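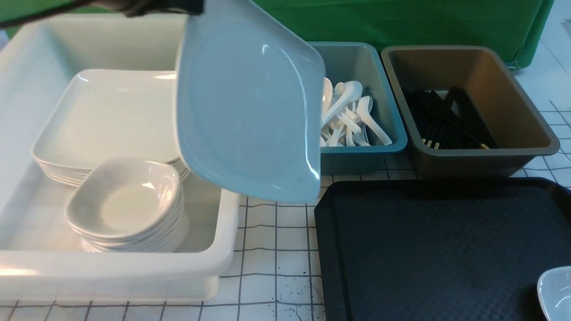
Dish Sorter, part-time (evenings and some Saturdays)
Drakard Tableware Hire, Floststead
Posted 2019-07-08

Drakard rents out plates, bowls, spoons and serving dishes to people who are throwing a party and own four forks. Everything goes out in order and comes back in whatever order the guests felt like. We need a person to stand at a table and put it right.

The job

Returned tableware reaches you already washed. Your work is to sort it into bins by type and shape, stack what stacks, and pull anything chipped or cracked. Square plates go with square plates. Square bowls go with square bowls and do not go on top of the plates, however good it looks at the time. Soup spoons get a bin to themselves. They don't nest for anyone, so please don't spend your shift trying.

A normal evening is one or two orders. The biggest we handle is the Baumgart banquet set, 396 pieces, which goes out most weekends from April on and has never once come home in the crates it left in. You will get to know it well.

You should be able to

Tell two nearly identical white bowls apart and care which is which
Lift a full bin from table to shelf (we have a cart, and we would like you to use it)
Stay on your feet for a shift, with a proper break in the middle
Put down a stack of plates so that the people in the office don't look up
Count to 60 while a coworker is talking to you

Experience in a restaurant, a school kitchen or a large family is welcome. None is required. We will train you over your first 2 shifts, mostly by standing next to you and saying "other bin."

What you get

Paid hours, including the training
Gloves and an apron, the apron in one size that fits no known person
Free hire of anything on the shelves for your own events, if you can still stand the sight of it
A radio, control of which is decided by seniority

There are 5 sorters on the team at present and we'd like one more before the fall weddings. Shifts start after the afternoon truck is unloaded. The truck is often late. You are paid from the time you were told to come in, so bring a book.

How to apply

Stop by the counter at our Dumier Street entrance and ask for an application, or leave a note with your name, phone number and the evenings you can work. Resumes are fine but keep it to a page. We'll ask you in for a short trial at the sorting table, paid, with a mixed bin of dishes and no trick questions.

If you break something during the trial, tell us and keep going. We have more.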